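Search this repository
Search docs and files

# Wiltwood Garment Handling – data card, with fault notes

Two-handed cloth handling on a bed, recorded with a pair of hand-held grippers. Read the fault section before training on this set.
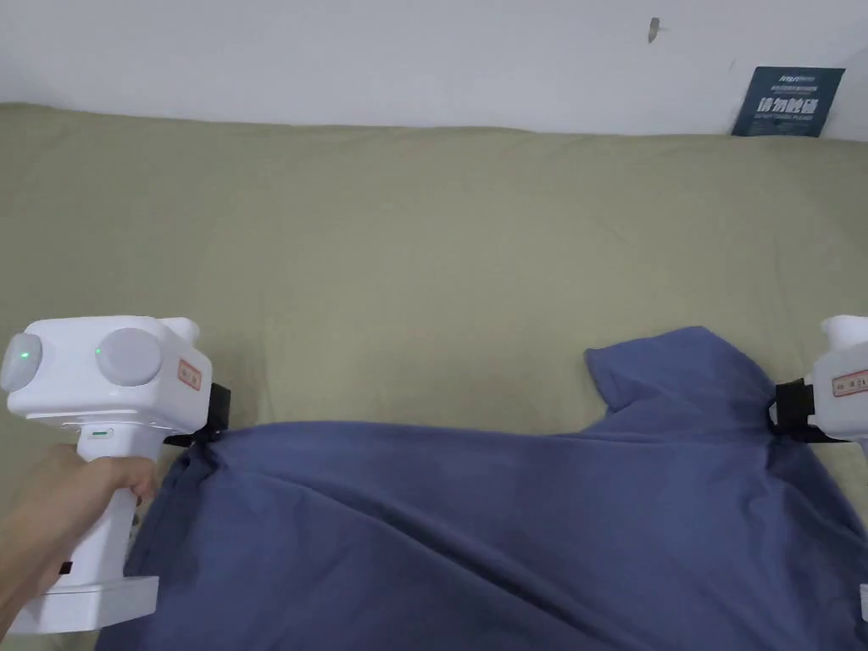
The set holds 400 episodes in 24 sessions. Each episode has head video, the jaw opening of both grippers and the pose of each gripper. Garments are handled on a bedsheet, and the operator starts and stops each episode by hand.

## Known fault: right jaw reading freezes

In 2 sessions the right gripper kept sending its last jaw value after the clamp had moved. The pose stream carried on as normal, so the logger raised no error. The longest freeze lasted over 2 seconds – long enough for a full release and regrasp to go missing from the record.

We traced it to the Hakach firmware. When a jaw packet arrived late, the driver repeated the old value and gave it a new timestamp. The Plindasar checker only looked for gaps in time, so the bad episodes passed.

A policy trained on them at Tangen closed late on the right side and pulled a sleeve seam open. The arm was stopped by hand. There were no injuries.

## What changed

- The driver now sends an empty value when a packet is late.
- The checker compares jaw readings with the video at each grasp.
- Affected episodes stay in the set, marked `jaw_stale`. The default loader skips them.

## Still open

Short freezes may remain in other sessions. Do not use the right jaw channel as a safety signal on a live arm. The firmware fix is planned for April.

Last edited 11 February 2021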